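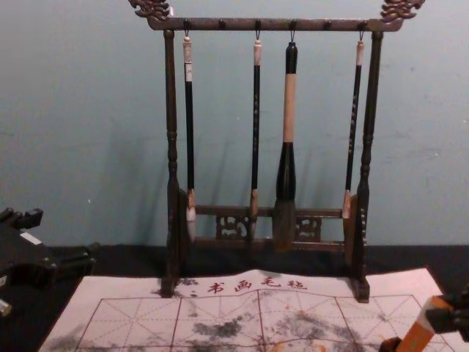
Does a higher episode count in Grirudum mean the policy has more to learn from?

Only if the extra episodes differ from the ones already there. The counter goes up each time a recording is saved, including a near copy of the one before it.

Ticket: Recorded and exported totals don't match, calligraphy desk task
Product: Grirudum recorder, export to Nutsugah
Site: Plardale
Opened: 13 November 2019
Priority: normal (I asked for high)
Status: open

Problem
The recorder says 704 episodes. The Nutsugah export holds 690. No error on screen, nothing in the export report except the word "complete" in green. I would like to know which number to believe before anyone starts a training run on it.

Already tried
Restarted the recorder. No change.
Exported again to an empty folder. 690 again, so at least it is wrong the same way each time.
Checked free disk space. Plenty.
Turned off "smart filtering" in the export settings. Still 690. Either the switch does nothing or filtering isn't the cause. The help page says the switch "improves dataset quality" and leaves it there.

The first suggestion from support was to update to the June build. We have been on the June build since it came out. It's in the version field of the form.

Further digging
I compared episode lists by start time. The missing ones are all short, under 8 seconds. A few are false starts where the operator pressed record and then stopped. Fine, drop those. Others are complete demonstrations that happen to be quick. The settings page has no minimum length that I can find.

This matters for our desk. The arms work over a printed felt mat with the brush rack standing at the back, and a short reach over the mat is a perfectly good example. Throw away everything quick and the model learns from the slow, hesitant takes.
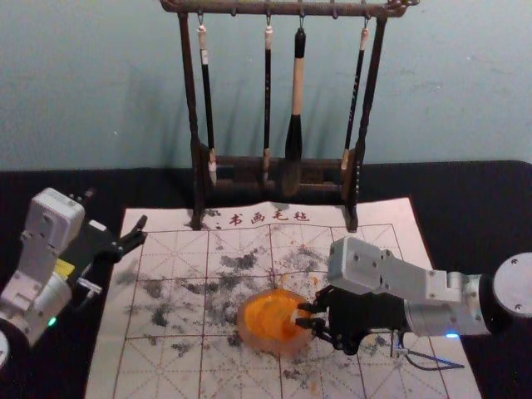
Kiltside replied that short episodes are dropped on purpose, that the limit is fixed in the exporter, and that customers "generally see better results" with it on. They also suggested recording more to make up the difference.

I asked which customers, doing what task, compared with what. No answer to that part yet. Recording more doesn't make up the difference if the new quick ones get dropped too.

I also don't accept that this is documented. The page they linked describes the old exporter and mentions idle time at the start of an episode, a separate matter.

Test on our side
Took one dropped episode and padded it by holding still at the end until it passed the limit. It exported. So the data was good and the exporter is looking at the clock and nothing else. Padding is not a fix, as it teaches the arms to sit there.

Trained 2 small policies, one on the export as it comes and one with the quick episodes put back by hand. The second looked a little smoother to me. I wouldn't put that in a report. The sample is small and I knew which was which when I watched.
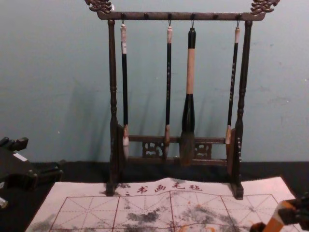 OPEN ITEMS

Exporter: make the length limit a setting, and list dropped episodes by ID in the report. "Complete" should not appear when files were left out.

Recorder: show saved and exportable as separate counts.

Camera views: the chest and head views of our dropped episodes were both intact, so please don't send this back as a sync problem.

Docs: correct the linked page or take it down.

Workaround for now: copy the short episodes across from the raw folder and rebuild the index by hand. It works, it is slow, and it has to be redone after every export. Leaving the ticket open until there is a build I can test.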